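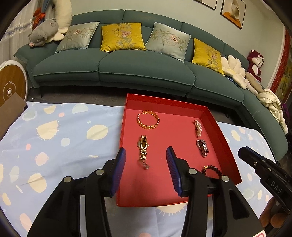 4. Results of the halyard trials

4.1 Loss of strength at the masthead

The first set of trials looked at the part of the halyard that sits on the masthead sheave when the mainsail is fully hoisted. On most cruising boats this stretch of rope stays in the same place for hours at a time and moves back and forth by a few millimeters with every wave. The Stasham rig repeats this movement on a bench. Each sample was led over an aluminum sheave at a right angle, loaded to the working tension given in Section 3, and then cycled.

All samples were taken from the same two ropes, a polyester double braid and a Dyneema-cored braid with a polyester cover. We tested each rope with a plain cover and with an extra sleeve sewn over the contact area. Samples were pulled to breaking after 500 cycles and after 2000 cycles. A third group was left on the rig until the cover parted.

After 500 cycles there was no clear difference between the four groups. The covers were slightly fuzzy where they had touched the sheave, and the breaking loads fell inside the spread we had measured for unused rope. After 2000 cycles the plain polyester samples had lost strength and the sleeved ones had not. The Dyneema-cored samples held their strength in both cases, but the plain covers had begun to slip along the core, which made them hard to hold in a clutch.

Figure 4. Breaking load of the four sample groups plotted against number of cycles. Bars show the lowest and highest value in each group.

The longest-lasting sample was a sleeved Dyneema-cored length, whose cover parted at 3847 cycles. The shortest was a plain polyester length that failed at 795 cycles. We looked at this second sample again under a hand lens and found a burr on one cheek of the sheave, with matching cuts in the cover. The sheave was replaced and the sample is left out of Figure 4. It is worth reporting anyway, as sheaves in this state are common on older boats and the damage came much sooner than wear from clean metal.

4.2 Effect of salt

Half of the samples in each group were soaked in salt water and dried before being put on the rig. Lukoševičius proposed that salt crystals inside the braid would cut the fibers as the rope bent, and we expected to see this in the polyester. The soaked samples were stiffer to the hand and noisier on the sheave, but their breaking loads were not lower than those of the dry samples. Either the effect is small at this tension or our soaking was too short. One summer of spray followed by sun is not the same as one night in a bucket.

Rinsing made the rope softer again. It made no difference to strength.

4.3 Splices and knots

The end of the halyard that carries the shackle was tested separately on the Gidimer pull bench. Eye splices were made by one rigger, Eero Hyvönen, to keep the work even. Bowlines and halyard hitches were tied by three people and mixed at random.

The splices broke at the throat in nearly every case, where the buried tail ends and the rope returns to its normal thickness. Tapering the tail over a longer distance moved the break into the standing part. Knots broke at the first turn, as earlier work has found. The halyard hitch did a little better than the bowline in polyester and no better in the Dyneema-cored rope, where both knots slipped – sometimes by several centimeters – before they held or pulled out.

4.4 Limits of the bench trials

The rig loads the rope in one direction only. A real masthead also twists the halyard as the boat rolls, and the rope there is exposed to sunlight, which was not part of this work. Impi Vuorinen is running samples of the same two ropes on a pair of moored boats at Prerketeck, with the first set due to come down in November. Those samples will be cut at the sheave mark and broken on the same bench, so the loads can be set beside the ones given here.

12 shares
3 comments

Related items
Choosing a sheave for a high-modulus halyard
Sun damage in cover braids: a short review
When to turn a halyard end for end
Rope clutches and cover slip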